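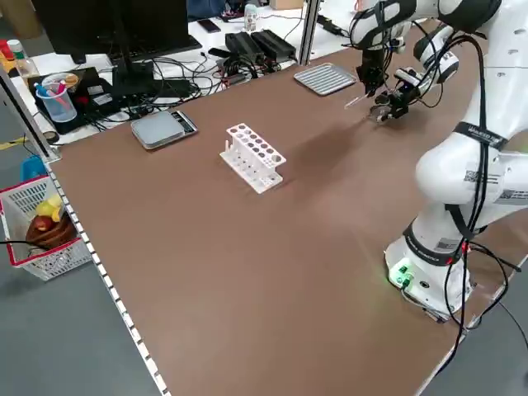
Sheldon Desjardins wants it noted, before anyone else gets going, that "antique style" on a listing means antique the way "cheese style" means cheese. He put that under the title while I was still typing the rest, so consider it the house motto.

Is my grandmother's locket rolled gold or plated, and should I have it cleaned?

Posted by Lucie Beaulieu in Jewelry & Small Antiques

I have inherited an oval locket on a chain. The family story is that it is solid gold, Victorian, and was brought over by a great-aunt who also, according to the family, once danced with a duke. I have doubts about the duke and I'm starting to have doubts about the gold.

On the back, near the hinge, there is a stamp that looks like "1/20 12K" and then two letters I can't read, even with my reading glasses on top of my other reading glasses. The front is engraved with ivy leaves. On the high points of the leaves the color goes from yellow to something browner. Inside there are two spaces for pictures, one with a man with a mustache in it and one empty. The chain has a spring ring clasp and may not be original.

A dealer at the Motgate fair offered me 22 dollars for it and then, when I put it back in my bag, 91. This did not fill me with trust.

I don't want to sell. I want to know what it is, and whether I can clean it without ruining it. My cousin swears by toothpaste.

Edited to add: the hinge is stiff but it does close.

Katsuhiko Amano
Top contributor

Put the toothpaste down. It's an abrasive, and your locket doesn't have much gold to spare.

The stamp is good news and bad news. 1/20 12K means gold filled: a layer of 12 karat gold bonded to a base metal, usually brass, with the gold making up one twentieth of the total weight. So not solid, but a good deal thicker than plating. "Rolled gold" is made in much the same way, often with a thinner layer, and people use the two terms as if they were the same thing, dealers included, when it suits them.

The brownish patches on the raised leaves are most likely brass showing where the gold has worn through. It happens first on anything that sticks up and rubs against a sweater for decades. You can't polish it back. Polishing is how you get more of it.

The fraction mark also tells you something about the date. That style of marking is mostly American and mostly twentieth century, so I would gently move the locket out of Victoria's reign. Ivy stayed popular long after her. Spring ring clasps turn up from the early 1900s onward, so the clasp won't settle much either way. The two letters are probably a maker's mark. Try rubbing a little chalk into the stamp, wiping the surface with a dry cloth, and looking at it with a 10x loupe in slanting light. A lamp off to one side works better than one overhead.

For cleaning:

Take the mustache out first if he will come out easily. If he won't, leave him alone and keep all liquids away from the locket. Old photographs and water do not get along.

Wipe the outside with a soft cotton cloth, barely damp, with one drop of plain dish soap in a cup of lukewarm water. Wipe again with clean water on another cloth. Dry it at once, and leave it open overnight so nothing sits in the hinge.

No dips, no ultrasonic bath, no baking soda, and no treated polishing cloth on the leaves.

Leave the hinge as it is. Stiff and closing beats loose and repaired with solder, and I have seen a lot of solder.

Annick McKinnon

I had one just like this and it was solid gold so don't let them talk you down!! Mine was marked 14K though. And it was a bracelet.

I used toothpaste on it and it was fine, a bit scratchy.

Florence Wong

Agree with Katsuhiko on all of it, except that I'd go easy on the chalk too if the stamp is already faint. A strong side light and your phone's camera zoomed in will often do the job.

On value, since the dealer brought it up: the jump from 22 to 91 tells you he had a buyer in mind, nothing more. Gold-filled lockets in this state are sold on looks, and I paid 131 for a worse one with a nicer chain – a mistake I wear often. Scrap value is next to nothing, so don't let anybody weigh it at you.

If you'd like it looked at in person, Plarkix in Darnberg has a bench jeweler who will check a mark over the counter. Mine took 8 minutes, most of it spent finding his loupe. Ask for him to look only. They do like to offer replating, and once it's replated the engraving goes soft and you can't get it back.

Lucie Beaulieu

Thank you. The side light worked and the second letter is a B. The first is either a C or a very tired O. The mustache would not budge, so he stays dry. My cousin has been told about the toothpaste and is taking it personally.

Katsuhiko Amano
Top contributor

Post the mark in the Makers section when you get a clear shot of it, and put the stamp wording in the title or it will sit there until September.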